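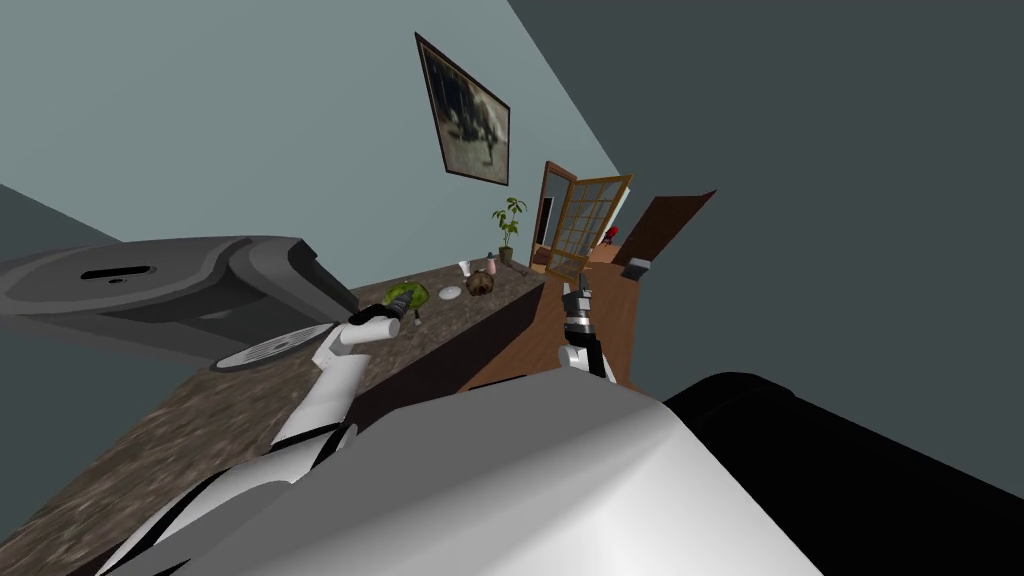 Section 4: Care of Stone Countertops

4.2 Sealing the Surface

The Stelton sealer supplied with your countertop protects natural stone against oil, juice and other common kitchen stains. Read this section in full before opening the container.

Before you begin
Clear the area to be sealed. Open a window or run the exhaust fan. Wear the gloves included in the kit.

1. Wash the stone with warm water and a small amount of mild dish soap. Rinse with clean water and dry with a soft cloth.
2. Leave the stone uncovered overnight.
3. Shake the container and apply a thin, even coat with the pad. Work in small areas, starting at the wall and moving toward the front edge.
4. Allow the sealer to stand for 11 minutes. Do not let it dry on the surface.
5. Wipe off all remaining sealer with a clean, dry cloth.
6. Wait two hours, then repeat steps 3 through 5.

CAUTION: Do not use vinegar, bleach or scouring powder on the stone at any time. Acidic foods, including lemons, limes and tomatoes, may dull the finish if their juice is left standing. Wipe up spills promptly.

NOTE: If a haze remains after the second coat, moisten a cloth with fresh sealer, rub the affected area and wipe dry at once.

Keep food and cookware off the surface for three hours after the final coat. Full protection is reached the following day.

Questions about sealing should be sent in writing to Amber Bunting, Customer Care, Brummont. Please include the order number printed on the inside cover of this manual.

Revised 2026-06-02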